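Ticket 2660
Gurkdale College applicant help desk
Opened: 2018-11-08
Category: Course application, supporting files
Status: Resolved

Applicant cannot submit the form for the textiles certificate. Page 4 stops with error 914 after the transcript is added.

Checked the account. Transcript was saved in Driltimo with a June finish date, but the form had no finish date filled in. Added the date and cleared the error.

Second try: transcript accepted, portfolio pictures stuck at 54 per cent. Asked applicant to sign out, sign in through Wellov and send them again. Both now show on the record.

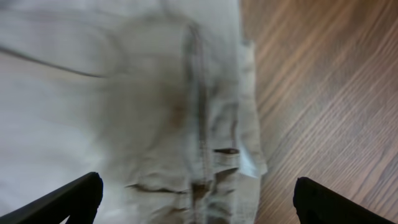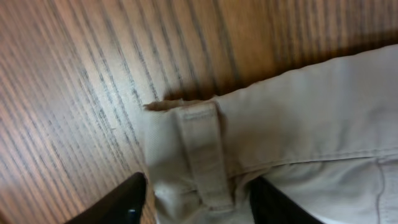
Both pictures: pale garment on a wooden surface.

Application passed to the Rafferty campus admissions office. Ticket closed.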